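Hafþór Dalsgaard
Cleared out the dry goods shelf tonight. Posting what I found and what I'm doing with it, mostly so I remember.

Three kinds of beans, all in bags with the tops rolled down. Mung beans, some dark red ones I bought in January, and soybeans. The soybeans were a 1000 gram bag from Bernby and I'd barely touched them.

I sort beans in a divided dish before I cook them. One kind to a compartment, pick out the stones and the split ones, then into whatever they're going in next. Slow, but I bit a stone once and the dentist charged me 349.

The soybeans get the big steel pot. They swell a lot, so a small bowl is no good. 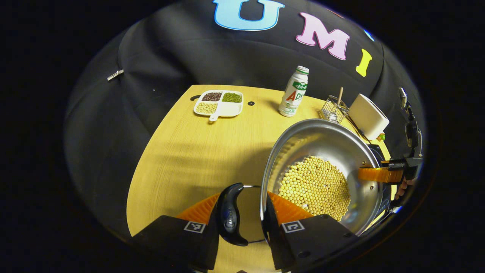 For soaking I do one part beans to three parts cold water, lid on, overnight. In summer it goes in the fridge. I've left them 16 hours before and they were fine. Past 20 they start to smell.

Mung beans don't need any of this. Rinse and cook. If you want sprouts, soak them overnight, drain, and rinse twice a day.

Red ones: soak, throw out the water, boil hard for at least ten minutes before you turn it down. Don't put them straight in a slow cooker.

Vilhjálmur Eyvindsson asked if old beans are still good. Mostly yes. They take longer and the skins stay tough. A pinch of baking soda in the soaking water helps.

Plan for the soybeans is milk with half and a stew with the rest. Will post the stew if it's any good.

Still have the lentils to go through. There are two bags open and I don't know which is older.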